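Lesezeit: 2 Minuten

3. Astik mit dem WLAN verbinden

Ich mach das immer im Schlafzimmer, da ist der Empfang am schlechtesten (wenn's dort klappt, klappt's überall!). Taste 6 Sekunden halten, dann den Code 2031 eintippen.

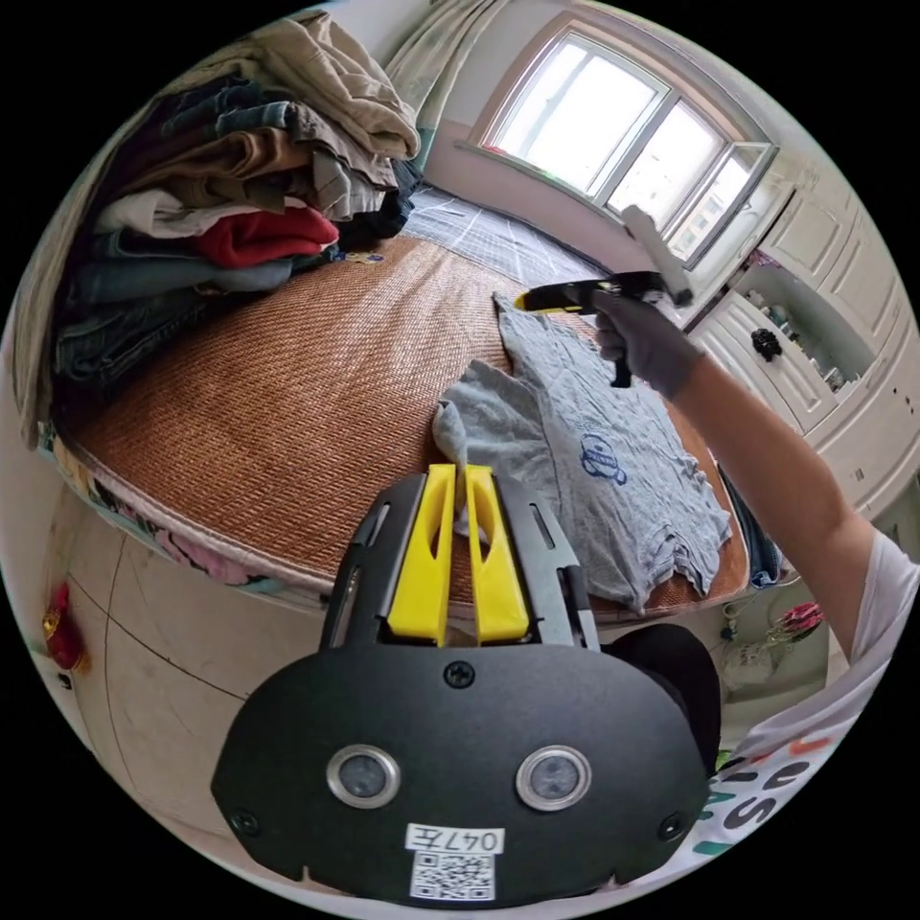
Zinash Ayele meint, man solle vorher den Router neu starten, bei ihr sei sonst jedes Mal Fehler 223 gekommen.

4. Weckzeit einstellen

Drehrad drücken, Stunden, nochmal drücken, Minuten. Fertig!

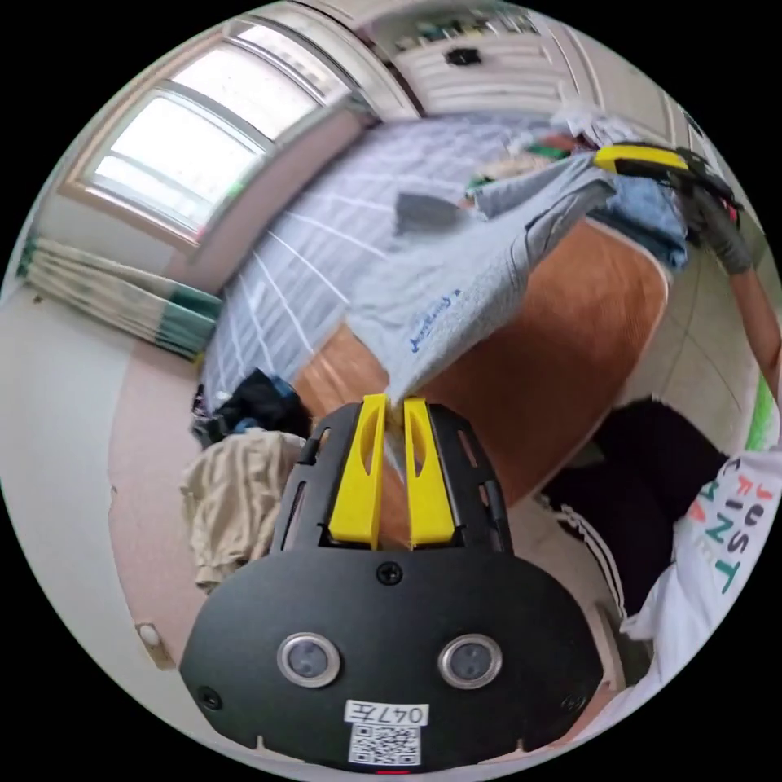 Den Weckton sucht ihr unter „Klang“ aus, ich hab Plurulel genommen, schön sanft. Für die Lichtfarbe gibt's eine eigene Skala, und mein Favorit ist so ein Gelb wie bei den zwei Fingern am Greifer, nur viel schwächer.

Achtung: Lautstärke erst leise testen.
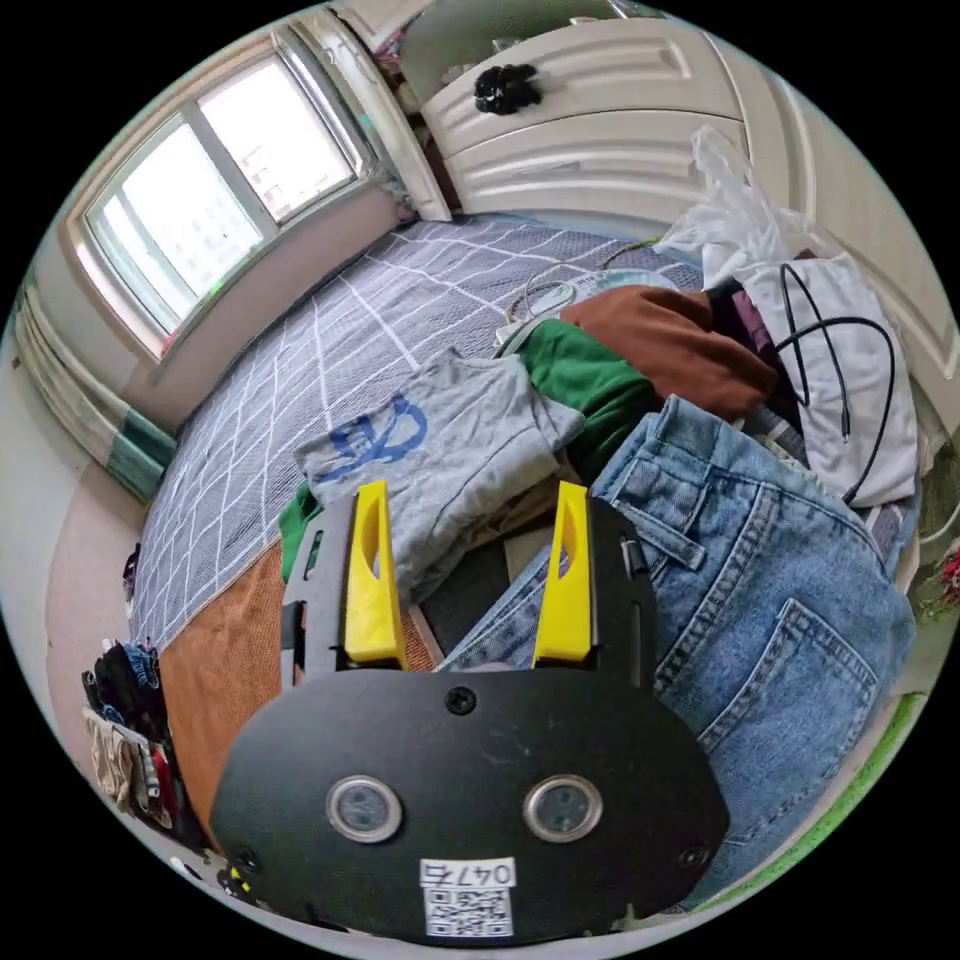
5. Sommerzeit

Stellt Astik selbst um.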